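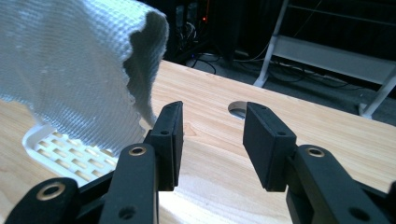 Kinwood pads, open, towel and slotted rack on the table.

Review: Kinwood hand-held gripper pair, for demo collection

Quick one, writing this between sessions. We collect cloth demos for a folding policy – towels, small sheets, anything floppy. Had the Kinwood pair 4 months now, before that the Oravec set, which I never liked. 3138 episodes on the Kinwoods as of 8th August, so I think I'm allowed an opinion.

Grip first. Pads are flat and rectangular, a bit of texture to them, great on thin fabric. Pinch a corner and lift, fine nearly every time. Thick stuff is harder. Waffle weave wants to roll out of the pads if you only get the edge of it, so take a bigger bite. Tell your operators that on day one or you'll be throwing out episodes.

Linkage is good. Brass rings at the joints, black plastic arms. No slop in mine yet. The old Oravecs were rattling by December and you could see it in the width signal, jittery little steps all through the close. Kinwood width trace is clean. Big deal for training, the policy copies whatever junk you feed it.

Wrist view: pads sit low in the picture with a wide gap between them, so you see what your about to grab. Shiny tabletop washes out under bright light though. Bring the exposure down or get a mat. 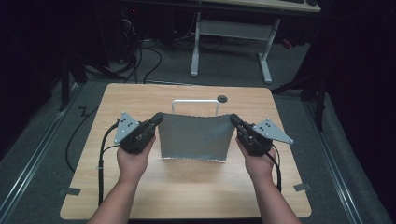

Two-handed work is where I'd spend the money. Hold a cloth up by both top corners, keep it level, lower it, fold. Both hands track well as long as you keep the marker plates facing out. Cross your wrists and tracking drops, then that episode is trash. I lose maybe one or two a session that way, more with new people.

Cables. Ugh. One per hand and they drag. You learn to route them off the sides of the table but they still pull on your wrist late in a long session. Borkthorpe sells a clip for this, haven't tried it.

Comfort is OK. Handles are chunky. I do blocks of 50 episodes then a break, tried 80 once and my forearms were done. Small hands will have a harder time with it I think.

Software – meh. Export works, the Vovness converter reads it fine. Calibration screen is confusing and the manual skips a step (zero the width with pads closed, THEN start the tracker). Cost me a whole afternoon and a batch of useless recordings.

Would buy again. Not for heavy objects, havent tested any. For cloth yes. Four stars, would be five if they fixed teh cables.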